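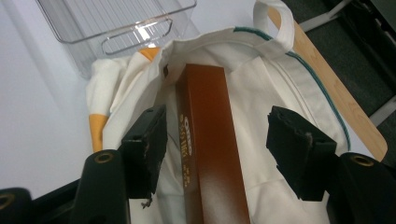 Canvas totes are back at the Bellini counter, and this time there's something in them

The white canvas gift totes are back at Bellini from Saturday, the shop said this week, after selling out before lunch on the first day last time. Doors at 9 a.m. Same deal as before - you pick a box, they stand it up in a tote, you carry it out. No ribbon, no tissue unless you ask.

The bags are off-white with teal stitching at the rim. Some orange-yellow patches too. They come from Minen, the small sewing workshop over the bike shop on Ositz Street, which made 450 of them for this run. The last batch was a lot smaller and people were cross about it, mostly the ones who drove in.

Price is $21 for the tote on its own. If you buy a boxed item it's $15, taken off at the register, so don't go looking for a coupon. Limit of 3 per customer on opening day. After that no limit, or not yet anyway.

What goes inside is up to you. The tall boxes are the popular ones, and the tote was cut with them in mind - Minen made it deeper and a bit narrower than the old one, which let a tall box tip over sideways on the walk to the car. Flat boxes fit too but they sit crooked. The shop suggests two flat ones side by side, or one flat one and a scarf or dish towel down the side to hold it. Towels are on the rack by the window.

Bring your own box if you like. The counter will pack things bought somewhere else, for free, as long as you buy the tote and theres no line. If there's a line, step to the end table and do it yourself.

A few notes on packing from the staff, who did a lot of these last winter:

Box goes in upright, narrow end up. Pull the canvas up around it after, don't try to slide it down a tight bag or the corners catch.

Shiny boxes mark easily. Keep keys and anything with a zipper out of the same tote.

Handles together before you lift. One handle and the whole thing swings.

Washing - cold, by itself, hang to dry. The canvas shrinks a little the first time. Some customers said the last ones came out of the dryer too short for a tall box, so dont use the dryer.

Orders for offices and clubs go through Deltix, the delivery outfit on the same block, and need to be in by Wednesday noon. They'll drop off anywhere inside the ring road. Totes for delivery come packed and standing in a crate, and the crate goes back with the driver. Delivery orders are on top of the shop stock, so they won't eat into what's on the shelf.

Parking behind Bellini is closed until the end of November for the drain work. Use the lot by the library, two minutes on foot. The side door is closed as well, front entrance only.

Returns on unused totes with a receipt. Not on washed ones.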